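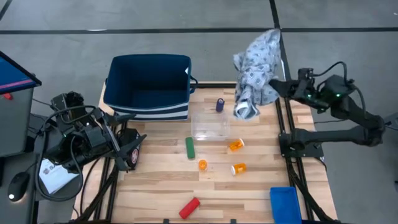
Why Our Class Can't Sit Still: Final Report

Emil Ruchti and Annick Hoarau

Print this page | E-mail this page

We logged 50 lectures for fidgeting. Pen clicking won easily, with 2,964 clicks, most of them during statistics – make of that what you like. Leg bouncing came second. Yawning was dropped from the study after it spread to both observers.

Chair type made no difference. Neither did coffee, though Emil asks that we check again.

Search: enter keyword

Comments (2)

Pumphrey: I was the pen.

Amitz: Did you count the slow clicks?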